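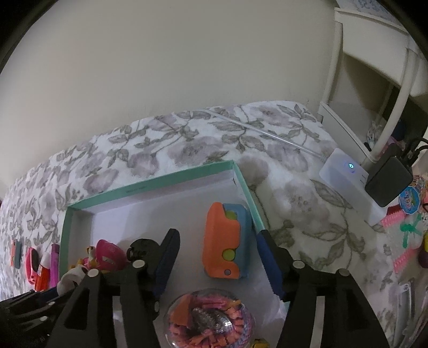 Small toys and a box lid on a bedspread, with the two-finger hand-held gripper.

Jorkton Community Help - School Projects and Clubs
Print this page | E-mail this page

Home recordings for the sorting project: how strict is the setup?

Posted by Metach Robotics Club Desk, Jun 9, 2025

Our club is taking part in the Burora student sorting project for the first time. Each student takes the hand-held gripper home for a short period and records the task of picking up small objects and placing them in a shallow container. The recordings are then used to train the club's arm, which remains at the school.

The project guide asks for "a flat, stable surface with adequate light." Several families do not have a table that can be left clear for an evening, and their students have been working on a bed. We would like to know whether such recordings are acceptable, and whether a patterned bedspread is likely to cause difficulty. We would also appreciate advice on how many objects should be set out at one time. The guide gives a target of 60 recordings per student but does not address either point.

Posted by Mahmoudi School Workshop

A bed is acceptable under the guide as we read it, and our own students have used beds, rugs and kitchen counters since January. The following points may be of use.

A soft surface gives way when the fingers press down. Students should approach an object from the side where possible and close the fingers slowly. A shallow box lid makes a suitable container, but on bedding it tends to slide, and a thin book placed under it will usually correct this.

A floral or striped cover is not a fault in itself. Our first set was recorded entirely on a plain gray table, and the arm performed poorly as soon as it was moved to another room. We now ask that at least 15 recordings from each student be made on a patterned surface.

With regard to objects, we suggest no more than 6 as targets in one recording. Other items may remain nearby provided the student does not touch them. Clear plastic and foil are considerably harder than solid, brightly colored toys - we leave them for the second week. Cables should be moved well away from the path of the hand.

Posted by northside_parent

We did ours on the bed and it was fine. Smooth the cover out first. Ours kept bunching up under the lid and my daughter had to start over.

Posted by Burora Project Help Desk

The previous replies are correct in substance. The word "stable" in the guide is intended to exclude surfaces that move during a recording, such as a swing seat or a person's lap. Beds are permitted.

Please note that the shared collection is limited to about 3000 recordings for all participating clubs. Clubs are asked to review their material before sending it and to remove any recording in which the container tips over or the student's face is visible. Questions about a club's allotment should be sent through the club's registered contact.

This site uses cookies to remember your settings. By continuing to use the site you accept their use.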